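The Vanity Shift

Print this page | E-mail this page

I used to assemble and stage furniture for a living, and I was good at it. At Opoku, where I put in five years before my back filed its objections, we furnished show homes for people who would never live in them. You carried the dresser in, turned it until the ugly side faced the wall, put a plant on it and went to get the lamp. No one ever asked me how I did it. My knees knew and that was enough.

So I have been following what is going on at Clakent with more than a neighbor's interest. Clakent rents out furniture by the month, and since August it has had some of its handling crew spend half of each shift working through a pair of grippers, one to a hand, so that a machine can someday learn to do the same. The supplier of the scheme is called Vudasano. The word Vudasano uses for the crew is "demonstrators," and I think we should stop and admire that. When I did the job the word was "you two."

Manolis Drakos was one of the two. He and I once got a wardrobe up a spiral staircase in Fevusov Court, a feat that has never been properly recorded in any dataset. He is still at it, and now he spends the hours from one o'clock on moving things with his hands wrapped around a handle, at about a third of his old speed, on purpose. He says the hard part is remembering not to be clever. If he nudges a drawer shut with his hip, the hip teaches nothing, and he has to open it and start over.

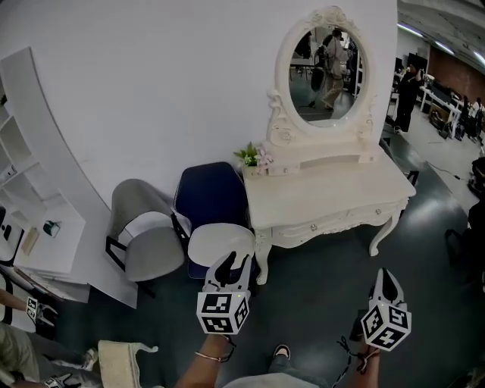 A gripper for each hand, and the vanity waiting.

I went to look one afternoon and came away with opinions, as you might expect. The first is that the work is not easier. People who hear "automation" imagine a man with his feet up. What I saw was a set of grown adults concentrating like children learning to use scissors. A job that used to live in the shoulders has moved up into the forehead. Manolis goes home with nothing sore and falls asleep in front of the soup.

My second opinion is about money, and it is less charming. The crew gets an extra 38 dollars a shift for gripper work. Kekeli Laryea, who runs the floor and is a fair woman by any measure I own, told me she had to argue to get that much. I believe her. But think about what is being bought. When Opoku paid me, it paid for a dresser moved from here to there, and at the end of the day the dresser was there and we were square. Clakent is paying for the dresser and also for the knowing how, and the knowing how doesn't get used up. It can be copied. By the time I visited, the crew had recorded 284 usable hours, and I could not find one person who could tell me what an hour of Manolis is worth the second time it gets played back.

Laryea's answer is that the machines will take the dull part and the crew will keep the rest. I would like that to be true. I would also like somebody to write down which part is the dull part before the machines arrive, because in my experience the definition moves. At Opoku the dull part was wrapping. Then they bought a wrapping machine, and we found out that wrapping was when we had sat down.

I don't want to be the old fellow shaking his fist at a drawer knob. There is something in this I envy. In five years nobody with a clipboard thought my way of picking up a chair was worth keeping. Manolis has been asked, politely, to show how he does it, and he has discovered that he has views. He is a snob about corners. He can hold forth on when to let go of a thing, a subject I never heard him touch in all the time we worked together, when his main topic was lunch. Two of the younger ones have started asking him for advice, with the grippers put down.

What I would ask for is modest. Pay by the recording as well as by the shift, and keep paying when the recording gets used. Put the crew's names on it. Let a person refuse the gripper half of the day and keep the other half, which at present is possible "in principle," a place where I have never managed to deliver furniture.

I put this to Manolis on the loading dock. He said he'd sign anything that kept him off spiral staircases, and then he looked at the clock and went back in to open the same drawer again.

Letters and corrections: write to the opinion desk
Copyright the author. All rights reserved.
Back to top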